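Kiros Mamo
@kirosmamo

1/ Notes on the planner timing bug in Brunora, our bimanual kitchen sim. Short thread, mostly for people who run a head camera in the loop.

2/ Symptom: left arm reaches over the counter, gripper stops short of the grasp pose, planner reports success. Seeds 1 to 15, same result on 4 of them.

3/ First suspect was the IK tolerance. Tightened it, no change. Second suspect was the collision margin on the countertop mesh. Also no change.

4/ Orathai Chaiyaporn dumped the transform tree at each replan. The object pose was fresh. The camera pose was one planning cycle old. When the head rolls during the reach, that offset goes straight into the target.

5/ With the head still, the error is below the gripper's opening and the grasp closes fine. That's why the unit tests passed. They all lock the neck.

6/ Fix: stamp the camera pose at render time, look it up by stamp, reject anything older than the image. 600 lines of diff, most of it deleting the old cache.

7/ Head view from a rolled-neck run, left gripper just above the saucer. The wall and floor lines give a quick check on the roll estimate.

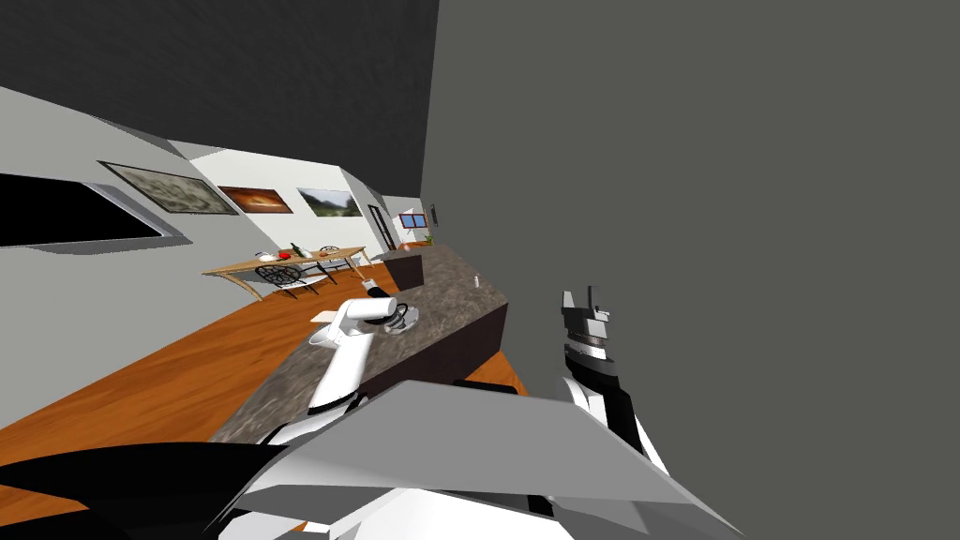
8/ Reran 1048 episodes overnight with random neck roll. No false successes. Over 15 episodes timed out in planning, all with the right arm held up near the wall. Separate issue, Eduardo Magbanua has it.

9/ Cost: the lookup blocks if the render thread falls behind. We cap the wait and replan from the last good state. Logged as a warning for now.

10/ Patch is on the Brunora main branch. If you pinned the February build, pull the pose buffer too or the stamps won't match.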